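Week 9 handout — Faults and Stops
Intro to Robot Handling, instructor Ngân Ung
Mon 7 April

Read before lab. Short one this week, becuase half the session is the fault log.

The case: bagging job, two arms, soft items. Right arm stopped mid-reach, fault code 126 (joint torque over limit). Operator cleared it. Came back. Cleared it again. Third time the arm jerked on restart and knocked the item off the mat.

What the log showed
— torque on the wrist joint creeping up over 800 cycles, no alarm set for that
— cable too short at full reach, pulling on the wrist
— fault cleared from the keyboard, no one walked over to look

Same code three times = stop. Not a "glitch." Write that down.

Cable slack first. Follow the cable from the tool back along the arm, at rest AND at full reach. Both arms.

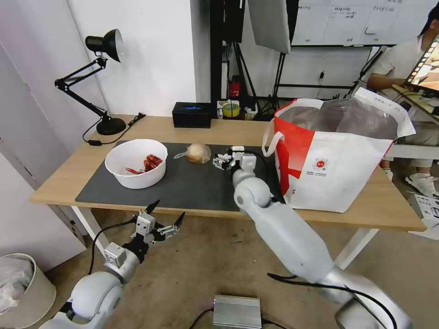
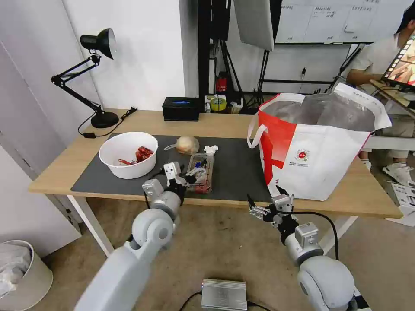
Two arms, cables on both, shopping bag on the right half of the table.

Why not just raise the torque limit so it stops tripping?
The limit is what stops the arm when something pulls or blocks it. Raise it and the cable still pulls, you only find out later, when the connector goes or somebody's hand is in there.

Restart order (memorize, will be on the quiz)
Hands clear, say it out loud
E-stop in
Look at the joint named in the fault
Move cable by hand, feel for drag
E-stop out, slow speed, one arm at a time
Log it BEFORE going back to full speed

Soft items: a dropped one is also a fault. Log it even if theres no code. Check grip force after any tool change, the saved value belongs to the old tool.

Lab groups: Khôi Thái has the log sheets from January, line 1356 on is the part we need. Bring a pen.

For next week: one page, your own fault, what you checked and in what order.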